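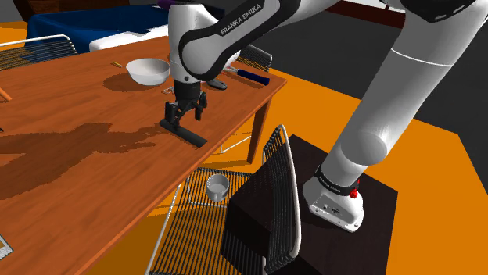

Segundo Spyros Spanos, um robô só merece o nome de doméstico quando arruma a mesa que encontrar, com o que estiver em cima dela. Eu gosto dessa definição, e é com ela que começo este verbete.

Robótica doméstica (arrumação de mesas)

Chamo de arrumação a tarefa de recolher objetos soltos e pôr cada um no seu lugar. Parece pouco – uma tigela, uma chave de fenda, alguma coisa fina caída ao lado – mas cada item pede uma pegada diferente! Um Franka Emika com garra de dois dedos precisa descer bem em cima de uma barra chata e fechar nos lados certos, senão ela escorrega.

Simulação e casa de verdade

Muita coisa se treina primeiro em ambiente simulado, onde errar sai barato. Em maio passei umas tardes na Vustell vendo um braço real repetir a tarefa: de 20 tentativas, 11 deram certo, e a mais demorada levou quase 5 minutos (eu já teria lavado a louça também).

Ver também o caso de Veltberg, em que Kiều Lý trocou a mesa de sempre por outra mais escura e o sistema se perdeu com as sombras.

Situação atual

Dá para deixar sozinho em casa? Por enquanto, eu não deixaria. Na oficina, com peças iguais e sempre na mesma posição, a conversa é outra, e lá esses braços já trabalham bem.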